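Ticket 803
Queue: Lab equipment and purchasing
Subject: Gripper faults on bench arm, repair or replace before budget closes
Opened by: Cristóbal Henríquez
Assigned to: Gus Pennington
Site: Salinas
Status: Waiting on quote
Priority: Normal

Cristóbal Henríquez, 8:12 am
The arm on the kitchen bench stopped three times yesterday with a gripper overcurrent fault. It clears on restart and then comes back. I need to know if we are fixing this gripper or buying a new one, because the equipment request for next year is due at the end of April and I have nothing on that line right now.

Gus Pennington, 8:40 am
Does it fault on every object or only some? Please also send the firmware version and the fault log.

Cristóbal Henríquez, 9:25 am
Log attached. Mostly wide objects. The small fruit is fine. The colander and the big pot are the worst. Firmware is whatever was on it when it came from Halten. I have not updated it.

Gus Pennington, 10:03 am
Went through the log. There are 67 faults since the last service and nearly all of them are with the fingers close to fully open. That could be worn finger drive parts or it could be the cable pulling when the wrist turns. Before we spend anything, please do the following:
1. Power down and reseat the gripper connector at the wrist.
2. Check the cable for slack with the arm at full reach over the bench.
3. Lower the grip force limit to 45 percent.
4. Run the colander pick 5 times and write down what happens.

Cristóbal Henríquez, 1:31 pm
Done. Connector was seated. The cable was tight at full reach so I moved one tie back. Force limit set to 45. Colander pick faulted on two of the five runs. Better than before but not something I can leave running.

Gus Pennington, 1:50 pm
OK, so the cable was part of it. I would still plan for a new gripper. I asked Halten for a repair price and Bestmont for a replacement with a wider opening. Bestmont wants to know the sizes and kinds of objects before they quote. Can you send a picture of the bench from above with the usual items out?

Cristóbal Henríquez, 2:17 pm
Attached.
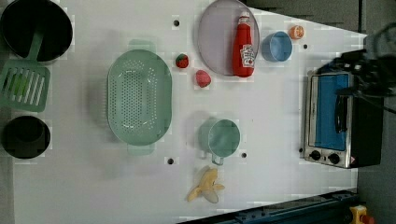 Bench from above: pots, colander, plate, cup, play food, toaster oven on the right.

Widest items are the big pot at top left and the green colander. The pot we grip by the rim, so the colander is what sets the opening. We also want to do the toaster oven door next year, and that handle runs the length of the door. Please ask if their fingers will fit behind a handle like that or if it takes a separate set. If it is separate, I want it on the same quote.

Gus Pennington, 2:44 pm
Sent to Bestmont with both questions. Also asked them for lead time and whether the mounting plate is included. Last time we bought through Cemberg the plate was extra and it had to go on a second purchase order.

Gus Pennington, 4:20 pm
Halten came back. They will not price a repair until they have the gripper in hand, and inspection is charged either way. I suggest you put a replacement gripper, plate and spare fingers on the request and leave the amount blank until Bestmont answers. Keep the force limit where it is and skip the colander for now.

Cristóbal Henríquez, 4:36 pm
Fine with me. Line is added. Leave this open until the quote is in.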